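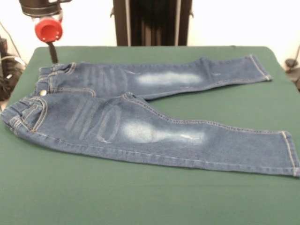
Home | Sewing | Mending | Kids | Contact
Print this page | E-mail to a friend

Patching knees from the inside

Need: scrap denim, 18 cm strip does both knees. Strong thread. Pins.

Wash the scrap first, it shrinks. Cut 2 cm bigger than the hole all round. Turn leg inside out, pin, tack, then zigzag accross the worn bit.

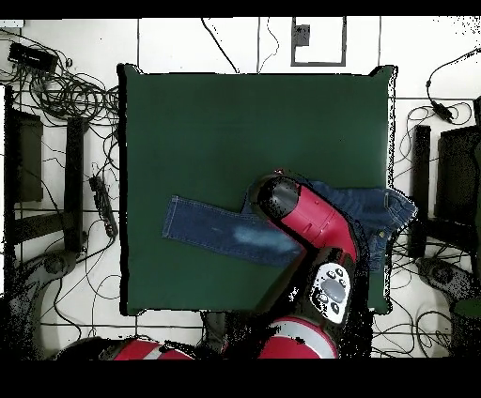
Thread colour next. Navy vanishes on dark denim but shows on a faded patch, so go paler there. Or match the hem, light topstitching like on this dark blue pair. Press when done.

Sign up for our newsletter. We use cookies.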